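트렐런스 헌책 나눔 장터, 토요일에 다시 열린다

겨우내 문을 닫았던 트렐런스(Trellance) 헌책 나눔 장터가 이번 토요일 오전 10시, 맥레오드(MacLeod) 거리의 옛 우체국 건물에서 다시 열린다. 올해는 들어온 책이 무려 1,962권! 작년 가을보다 훨씬 많은 양이라 1층만으로는 모자라서 2층 복도까지 책장을 놓았다고 한다.

장터를 꾸려 온 루스 스톡데일 씨는 준비 기간 내내 들떠 있었다. "상자를 열 때마다 손이 멈춰요. 어릴 때 읽던 동화책이 나오고, 누가 여백에 빼곡히 적어 둔 요리책이 나오고. 정리하러 왔다가 바닥에 앉아 읽고 있는 사람이 한둘이 아니에요."

가장 반가운 소식은 지질과 산악 분야다. 은퇴한 지리 교사 라미로 카레테로 씨가 평생 모은 책 가운데 100권을 통째로 내놓았다. 암석 도감과 오래된 등산 안내서, 지금은 서점에서 구하기 힘든 지역 지형도 해설집까지 들어 있다. 돌 좋아하는 아이를 둔 집이라면 아침 일찍 나서는 편이 좋겠다.

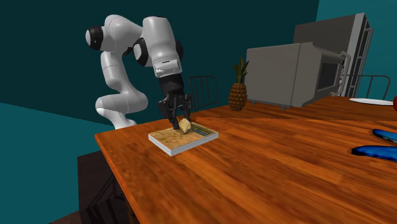

낭독회와 제본 교실도 함께

오후 2시에는 멜라니 로스 씨가 2층 창가 자리에서 단편 두 편을 읽는다. 지난번 낭독회 때는 의자가 모자라 계단까지 사람들이 앉았는데, 그 분위기가 참 좋았다(이번에는 의자를 32개 준비했지만 계단도 여전히 인기일 듯하다).

오후 3시 30분부터는 제본 공방 스카키스(Skakis)가 여는 책 수선 교실이 이어진다. 헐거워진 책등을 다시 붙이고, 찢어진 책장을 얇은 종이로 메우는 법을 배운다. 강사 브레이든 응우옌 씨는 "집에서 가장 많이 상한 책을 가져오세요. 상태가 나쁠수록 배울 게 많거든요!"라며 웃었다. 재료비는 없고, 당일 현장에서 이름을 적으면 된다.

책값은 따로 정해져 있지 않다. 한 권을 가져오면 한 권을 가져갈 수 있고, 빈손으로 온 사람은 내고 싶은 만큼 모금함에 넣으면 된다. 모인 돈은 운다노(Undano) 마을을 오가는 이동도서관의 기름값과 새 그림책을 사는 데 쓰인다. 지난해에는 이 돈으로 그림책 77권을 장만했다.

엘렌 베르주롱 씨가 굽는 호두빵도 입구에서 맛볼 수 있다. 작년에는 점심 전에 동이 났으니 책보다 빵부터 챙기는 것도 방법이다. 장터는 오후 6시까지 열리고, 남은 책은 다음 주 내내 1층 책장에서 자유롭게 가져갈 수 있다.

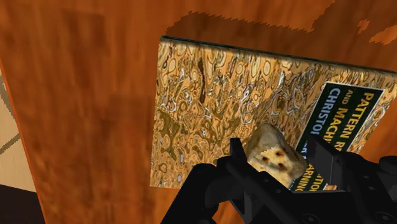 동네 소식 | 책과 문화

책 기증은 금요일 저녁 8시까지 건물 뒷문에서 받는다. 백과사전 전집과 문제집은 받지 않는다. 주차장이 좁으니 걸어오거나 자전거를 타고 오면 좋고, 유모차는 옆문 경사로를 이용하면 된다.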